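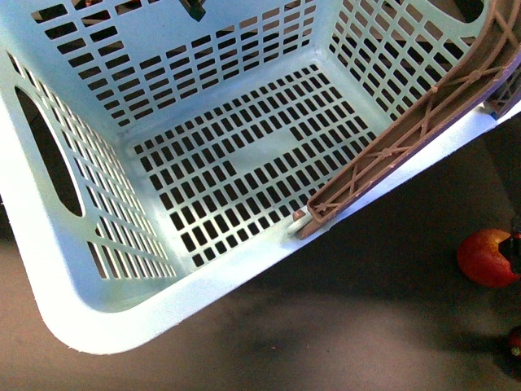

I've been running the Ringate fingertip kit for long enough now to have opinions, so let's go! Ringate sells it as the hardware half of a method the Didenko group put out: you record a person doing a pick-and-place job, train a policy on those recordings, then let the policy ask for help on the grasps it's least sure about and train again on just those. The kit is the fingers, the pads, and the training scripts.

Our benchmark is produce into a laundry basket and back out again. I picked a light blue one with slots in the floor and walls, and wow, do slots make trouble. The dark bits showing through the floor confused our old policy no end (it would go after a hole as if it were a plum). The fingers are long, with ribbing in X-shaped braces, and mine come down into the corner of the basket nicely, right along the wall.

So, the numbers. We started with 1,627 recorded grasps and did 2 rounds of the ask-for-help step. Out of 20 test runs with apples, the plain policy dropped or missed 5. After the second round it missed 2. I'd want many more runs before bragging, but I was grinning all afternoon.

What I like: the scripts ran first try, and the help requests come at sensible moments — mostly corners, sometimes the handle openings. What I don't: the pads wear quickly, the manual skips calibration almost completely, and you need to redo the whole thing if you change baskets. Our white one from Clalleveck sent it right back to square one.

Would I buy it again? Yes, if you already have an arm and some patience. If you only want a gripper, get a cheaper one.

Related reviews
Daltavstead wrist mount, six months in
Clalleveck baskets and bins for bench testing
Soft pads or hard pads for fruit?
Ringate starter arm: first impressions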